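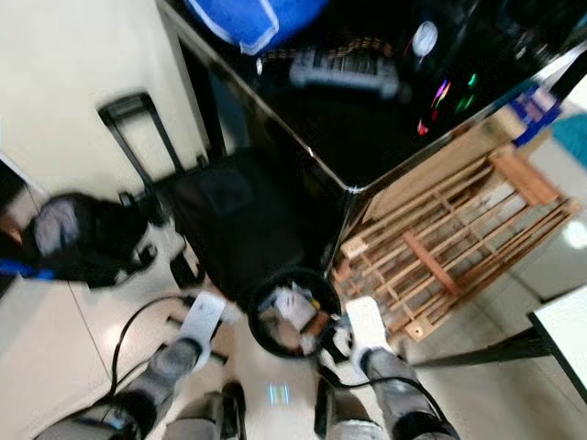 **Lisuncombe, ground floor. Tidying unit, pre-use and quarterly inspection**

Site operator: Gostance
Unit maintained by: Ornevero
Cleaning contractor: Butkienė
Inspection period: January
Issue: 2

Marking: P = pass, A = action needed, N = does not apply to this room. Comments are required for every A and optional otherwise. Items carried over from the last sheet keep their old numbers, so there are gaps.

## 1. Before power-up

- **1.1** Emergency stop on wall side pressed and released, unit responds. **P**
- **1.2** Hand-held stop charged and on its hook. **P**
- **1.3** Arms parked, grippers open. **P**
- **1.5** Covers on all joints closed, no cracks, no missing screws. **P**
 Comment: one cover on the left arm has been refitted since the last inspection. The work is not entered in the log. Ornevero to enter it.
- **1.6** Notice on door turned to "Unit working". **A**
 Comment: notice found facing inwards. Cleaning staff starting at 06:00 come in by the back corridor and pass no notice at all. Second notice needed on that side.

## 2. Floor and walkways

- **2.1** Floor dry, tiles sound. **P**
- **2.2** Walkway from door to table clear for a person on foot. **P**
- **2.3** Personal bags and luggage kept out of the working area. **A**
 Comment: rolling cases and rucksacks are left along the wall by the bin. Before the unit came in, a cleaner would move a bag, empty the bin and put the bag back. The unit has no instruction for bags and stops when one blocks its reach. Staff then move the bag by hand inside the working area, sometimes without pressing the hold button. Seen twice during this inspection.
 Action: Gostance to provide a marked bag area near the door. Until then, hold button first, bag second.
- **2.4** Waste bin on its floor mark. **A**
 Comment: the mark has worn off. Butkienė staff put the bin back where they remember it, and the unit expects it within 15 cm of the mark. Repaint.
- **2.6** Loose packaging, pallets and card stored elsewhere. **A**
 Comment: no agreed place for them in this building. Raised on the previous sheet.

## 3. Arms, grippers and cables

- **3.1** Gripper fingers straight, no burrs. **P**
- **3.2** Grip force at light setting for paper waste. **P**
 Comment: tested with tissue. Light setting confirmed on both grippers.
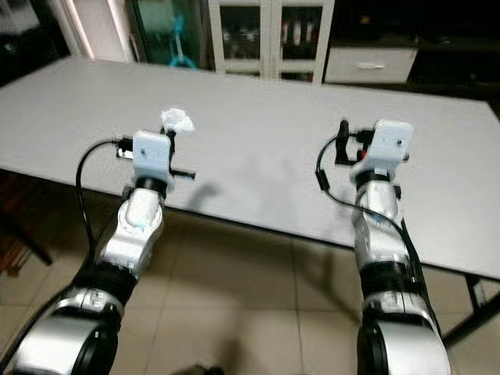

*Item 3.2: tissue in the left gripper, right gripper empty.*

- **3.3** Gripper cables free to move through the full reach without catching. **P**
 Comment: the cables stand out from the grippers in open loops and can catch a sleeve or lanyard. Lanyards are to come off before anyone works beside the arms. This was in the first briefing and has been left out of the shortened one. Put it back.
- **3.4** Joint rings wiped, no grit. **P**
- **3.7** Arm speed limited when a person is inside the marked area. **P**
 Comment: limit checked by walking in from the door side and from the cabinet side. Arms slowed both times.
- **3.8** Service interval. **P**
 Comment: due at 3,000 picks. Counter is read by the shift lead and written on the wall card. The card is also being used for room bookings; please use a separate one.

## 4. Waste handling

- **4.1** Unit set to handle paper and tissue only. **P**
- **4.2** Glass, blades, batteries and liquids removed from tables by a person before start. **A**
 Comment: the duty is written down, but the job sheet doesn't say whose it is. Office staff believe the cleaners do it. The cleaners' task time for this room was cut from 20 minutes when the unit was brought in, and the new time includes the bin but not the tables. Either the time goes back up or the office staff clear their own tables at the end of the day. Gostance and Butkienė to agree which and amend the job sheet.
- **4.3** Bin emptied by a person, unit on hold. **P**
- **4.4** Gloves available at the room. **A**
 Comment: box empty. The gloves used to be on the cleaning trolley, and the trolley no longer comes to this room. Fit a wall holder.

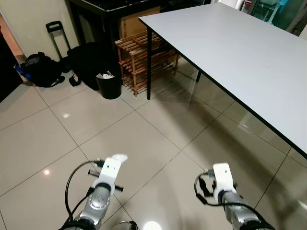

- **4.6** Dropped pieces picked up at end of run. **A**
 Comment: small paper pieces that miss the bin are left for the cleaner. They tend to end up behind the table legs and against furniture, so the remaining work involves more bending and kneeling than the old round did. Two cleaners have reported sore knees on the existing form. Provide a long-handled picker and review at the next inspection.
- **4.7** Furniture near the bin leaves room for a person to stand and bend. **A**
 Comment: tight. Depends on 2.3 and 2.6 being closed.

## 5. People and working arrangements

- **5.1** Everyone on shift has had the full briefing. **A**
 Comment: day staff, yes. Relief staff sent by Butkienė have had the short version only and were not shown the hand-held stop.
- **5.2** Staff know that they may stop the unit at any time and need give no reason. **A**
 Comment: known, but not used. Staff said stops appear on the weekly report against the shift and they would prefer not to be asked about them. Gostance to take the shift column off the report.
- **5.3** One person named on the rota as minder for each run. **P**
 Comment: the minder stays in the room for the whole run. On early shifts this is the same person who cleans the kitchen, and the two tasks overlap. Move the run to 07:30 or rota a second person.
- **5.4** Minder's duties paid and recorded as a task. **A**
 Comment: recorded, no grade set. With Gostance.
- **5.5** Manual method still practised. **P**
 Comment: room was cleared by hand for one week during the last service. Keep the written method in the folder; the current copy refers to the old trolley.
- **5.7** Faults reported by staff answered in writing. **A**
 Comment: three open reports. Ornevero answered all of them by telephone. Written replies to be added to the folder.

## 6. Result

Unit may stay in use at light setting, minder present. No run with relief staff alone until 5.1 is closed.

Close before next run: 1.6, 2.3, 5.1
Close within the month: 2.4, 4.2, 4.4, 5.2, 5.7
Carry over: 2.6, 4.6, 4.7, 5.4

Copy to the wall folder and to Butkienė.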